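Pads, screws and a very long afternoon

By Faustine Coste, 1st August

So the left gripper has been squeaking again. I put up with it for 12 sessions (my own fault) and then gave in and had the whole hand-held pair apart on the kitchen bench, which is how I know a dropped washer can roll under a fridge in Canberra and never be seen again.

The pads were the first job. Mine are the Prostel ones, and they go shiny at the tips long before they wear through. I peel them off, clean the metal, stick the new ones on and leave them overnight under a bulldog clip. Then the pivots! Back each screw off, one drop of oil, and nip it up until the fingers close without any wobble. Too tight and your hand aches after 10 minutes.

Jewellery is my favourite check afterwards, as beads and thin bangles show up a sloppy finger straight away. Palm-leaf cloth on, black box out, off we go.

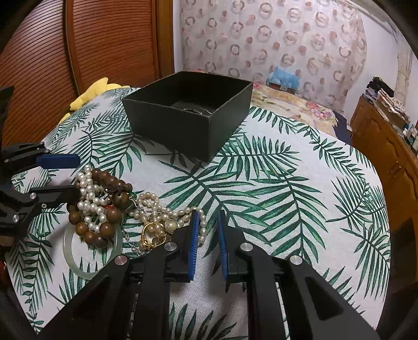
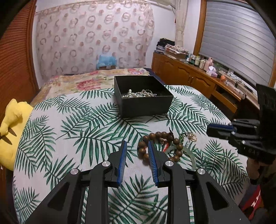
I still haven't sorted the trigger spring. Findik sell one that's meant to fit but it's 7 mm too long, and I'm not keen on cutting it down. Bouvier have something closer for 41 dollars, plus postage, so I'll probably grumble for a week and then order two. If anyone's tried one on an older pair, leave me a comment.

Last updated: 1 comment pending, spring still not ordered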